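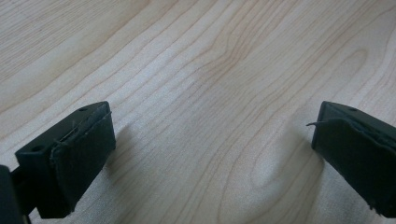 The new finish will not last one winter of coffee cups, Irena Piątek told the Davmont town council in June, and she wanted that written into the minutes before anyone voted.

It was written in, and the council voted anyway. Davmont will spend its furniture money for the year on new tables for the public library's reading room, all of them finished with a plant-based oil sold by a company named Zamel. The old tables, which were varnished, will go to storage and then to whoever bids on them.

Zamel says its oil will keep a table in good shape for 8 years with nothing but a damp cloth and a fresh coat now and then. That is a bold thing to say about a product that went on the market last spring. Asked how the company arrived at the number, a spokesperson pointed to a lab test in which treated boards were rubbed with a weighted pad. The pad was dry. It did not, as far as the two-page summary shows, spill anything, lean on its elbows or leave a pen uncapped.

The summary also does not say how many coats were put on the boards, or how long they were left to cure. The spokesperson promised to find out and had not called back by 5 p.m.

Then there is the cost. The council's paperwork lists the tables at $866 each, delivered. A second bid, from Jomow, came in $200 lower per table for what looks on paper like the same size and the same kind of wood, with an ordinary clear varnish. The difference, according to the staff report, is justified by "lower lifetime care costs." The report gives no figure for those costs. It does include a chart, with two lines going up at different speeds and nothing marked on the side to say what they measure.

Council members spent more time on the color. Several said they liked a pale table and that the old ones made the room feel like a courthouse. That may be so. A pale top will also show ink, and the reading room is where the middle school crowd does its homework after 3 p.m.

The library's own experience with oiled wood is short and not very happy. The front desk was oiled when the entry was redone, and it was supposed to get a new coat every few months. Staff said it has had one since. The rings beside the book return have been sanded out once and have come back. Nothing in the new plan adds hours for table care, and the line in the budget for supplies is unchanged from last year.

Supporters say varnish has its own troubles, and they are right. Once it chips, the whole top usually has to be stripped, and a worn spot on an oiled table can be fixed in an afternoon. But somebody has to have the afternoon. The staff report assumes that the building crew will take it on "as time allows," and the same crew is already behind on the gutters and the back steps.

The warranty doesn't clear up much. Zamel will refinish a table free of charge if the oil fails "under normal use," and the contract leaves normal use undefined. It does leave out standing liquid, food, direct sun and any cleaner that Zamel doesn't sell. The reading room has tall windows along the south wall. Food is banned there, a rule that is enforced about as well as you would guess.

One council member asked whether the town could buy two tables first and see how they held up. The answer was that the price depends on the full order. Jomow's bid had no such condition, though that didn't come up before the vote, and the Jomow papers were not in the packet handed out to the public.

The town also says almost 100 people filled out an online survey about the reading room, and that most of them wanted "natural materials." The survey did not mention oil, varnish or price. The other choice offered on that question was "plastic or metal."

Delivery is expected before school starts. The contract lets the town cancel without a fee until the order goes into production, and Town Hall could not say when that would be. The old tables will be listed for sale on the town website once a minimum bid has been set.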